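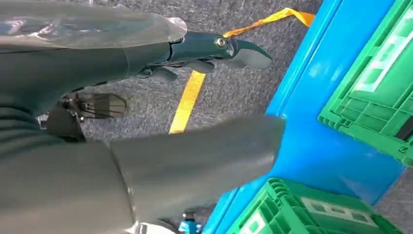
Blue crate with the strap over the rim, yellow tape line on the carpet.

Floor Tape, Crates and Straps: Setting Up a Crate Spot on Carpet

By Trinidad Salazar
2021-05-20
11 comments | 3,306 shares

Quick one today. We moved into the Drekbridge unit with a pile of crates and a carpeted floor, and every crate ended up wherever somebody's arms got tired. Fixed it with tape and straps. Took an afternoon, most of it peeling up tape I'd put down crooked.

Same steps work for a classroom, a spare room, a stock area, whatever. Short carpet only. If yours is shaggy, skip the tape and use a mat.

What you need

Crates. Ours are a mix, plus a couple of lidded bins from Riltbridge that I don't love. Pick a color per job if you can.
Yellow floor tape, the kind sold for carpet. Regular packing tape lifts at the corners and takes fuzz with it.
Flat straps, one per crate, long enough to go under and over with some tail left.
Tape measure, scissors, vacuum.
A long straight board, or a level. A broom handle rolls. Don't use a broom handle.
Chalk.

Before the tape: test a piece

Cut a short strip and stick it down somewhere dull, behind a door or under a desk. Leave it overnight. Pull it up slow. Look for sticky stuff left behind and for loops pulled up out of the carpet. If either one happens, different tape. Also if you rent, ask first. I emailed Bernice Mahama at the leasing office and she said fine as long as it comes up clean when we go.

Step 1. Vacuum, then vacuum again

Go both directions. Speckled gray carpet hides everything, crumbs, grit, staples, so don't trust your eyes. Run your palm over it where the line is going to be. Gritty? Vacuum again.

Let it dry completely if you've spot cleaned. Damp carpet and tape don't mix.

Step 2. Put the crates down first

Don't measure the floor and then try to make crates fit. Put the crates where you want them, full, and walk around them. Open the closet. Open the door all the way. Bring the cart through if you have a cart. I had a lovely layout on paper and the door hit the end crate.

Leave yourself hand room on the sides you lift from. I like 4 inches. Nkrumah Quartey has bigger hands than me and says more, so, more if you have big hands.

Heavy crates go closest to the door. Stuff you touch once a year goes in the back corner.

Step 3. Chalk it

Chalk short ticks at the corners, a bit outside the crate. Not the whole outline, just corners. Move the crates off. Now lay the board from tick to tick and see if it looks straight against the wall. The wall might not be straight either. In that case follow the wall, your eye will forgive it.

A diagonal line is fine, by the way. We've got some. If the crate has to be grabbed from an angle, put the line at that angle and park the crate against it.

Step 4. Tape

Unroll a little, press it down, unroll a little more. Do not stretch it. Stretched tape shrinks back and you get a wavy line and lifted ends by the next morning.

Keep one edge of the tape against the board. Press hard with the heel of your hand, then go over it again with your shoe, flat, no twisting.

Cut the ends with scissors. Tearing leaves a raggedy end and the raggedy end is where it starts to peel. Round the corners of each end a tiny bit, it helps more than you'd think.

Where two pieces meet, overlap by 2 inches. Press the overlap extra.

Leave it alone overnight if you can. I couldn't, we had a delivery comming. It held ok except one spot by the door.

Step 5. Straps

The strap does a couple of jobs. Keeps things from bouncing out when the crate gets carried, and gives you something bright to spot and grab.

Lay the strap out flat on the floor first, all the way. Run it through your fingers from one end to the other and take out the twists. A twisted strap makes a hard ridge and it'll never sit snug. You will still miss one. Everybody's straps look like ribbon off a birthday present after a week, just flatten it when you see it.

Set the crate on top of the strap, middle of the crate on the middle of the strap. Bring both tails up the sides. Fasten on top, or on the side if the crate is overfull. Tuck the loose tail back under itself.

When the crate is open and being filled: drape the end over the rim. That's the habit I want you to pick up. An end resting on the rim is easy to find. An end that's fallen in under the contents means unpacking half the crate. Rest of the strap can lie on the carpet while you work, but on the side nobody walks. Put it back when done, they're a trip hazard and yellow-orange only helps if people look down.

Step 6. Line it up

Push the crate up to the line. Not on it. Crates parked on tape scrape it up every time they get dragged, and someone will always drag them.

Lift, set down, nudge with your knee. Done.

Step 7. Label, or don't

I labelled ours on the short side, facing out. Paper under clear tape. Yae Oda uses color only and no labels, blue is outgoing, and it works for her since she's the one packing. More people than that, label.

Keeping it up

Vacuum along the tape, not across. Going across catches the edge, especially with a brush roller.

Lifted corner? Cut it off square and patch, don't press it back. The sticky side is full of fluff at that point and won't hold.

Gray marks on yellow tape come off with a damp cloth and a drop of dish soap. Wring it out first so you're not soaking the carpet.

Taking it up later: warm it with a hair dryer, low setting, and pull back flat over itself, slowly. Straight up pulls loops.

Things that went wrong for us

Taped around a crate that turned out to be the wrong crate. Measure the one that lives there.

Bought straps too short. They went round empty crates fine. Then we filled the crates.

Made boxes for everything, full outlines, all four sides. Too much tape, looked like a parking lot, and the outlines were wrong as soon as we changed crate sizes. One line along the front edge is plenty.

Used the Baek straps with the metal buckle on the flimsier bins. Dented the rims. Soft strap on soft bin.

From the comments

Rosaire Lapointe: Does this work on carpet tile? Ours are the square kind with seams.

Trinidad: Yes, but keep the tape off the seams if you can. If you have to cross one, cut the tape there and start a new piece, otherwise the tile comes up with it when you peel.

Rosaire Lapointe: Thanks. We got the Ploris crates by the way, the folding ones. Handles are good, bottoms bow a bit when there's books in them.

Trinidad: Books in the small crates, always. Strap goes under where it bows.

Will do shelves next, probaly before the end of May if the brackets show up.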